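Dec 16, 2024

Second day on the Plulloneck vocals. Four songs tracked, two left, and the lead on "Warnis" is still wrong from the bridge onward. Darcy Hapeta sang it nine times. Takes three and seven are usable. Take seven has the better pitch, take three the better consonants, so the comp will switch between them at the second line of each verse.

Moved the mic back by a hand's width after lunch and lost most of the low buildup. High-pass at 80 was too little, so I cut 3 dB at 300 as well. The preamp crackles when the gain is turned past 40. Left it at 38 and made up the rest in the session.
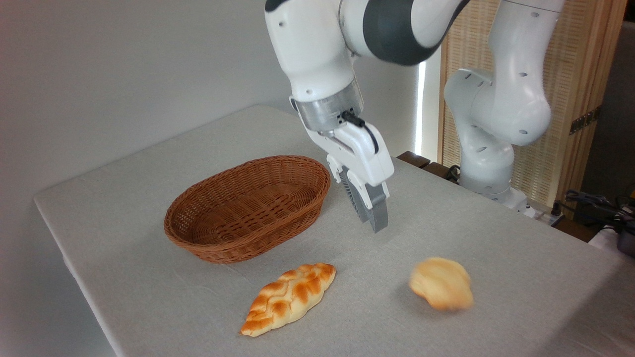
2 min read

Drums on "Jimcombe" were recorded in the old key and tempo map, before Darcy dropped the song a whole step. The toms now ring against the bass note in the chorus. Options are to retune samples under the floor tom or to mute it and let the kick carry the part. Tried the mute first. It works in choruses one and two and leaves a hole in the last one.

The snare has a ring at 800 that I liked on Friday and don't like today. Narrow cut, 4 dB, bypassed in the intro where the snare is alone.

Trevaskis sent back the first rough with notes. He wants the acoustic guitar louder and the record shorter. It runs 41 minutes – he would take out "Long Field", the only song with the pump organ on it. Darcy said no in one word and went to make toast. I would keep it and trim the outro by 22 seconds, where the organ holds the same chord and the bellows are louder than the reeds.

Backups done to both drives. The second drive is nearly full and needs replacing before we start mixing in January.

Tomorrow: harmonies on "Warnis", then the shaker, then the bridge again if her voice holds up. New strings on the acoustic tonight so they have time to settle.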